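The safety lead at Platier keeps the house rules for robot arms on one printed page. The first rule covers water. "If a task has an open tub in it, the power supplies go on a separate desk," she says. "We don't argue about that one."

The second is speed. Any arm working near a seated person runs at 40 per cent or less, and whoever is sitting there must know where the stop button is.
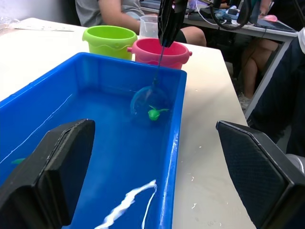 Drips get wiped up between runs, and each wipe goes in the log. It had 1,794 entries on May 1, 2019. "People grumble about the log," she says. "They still fill it in." The page is due for review in December.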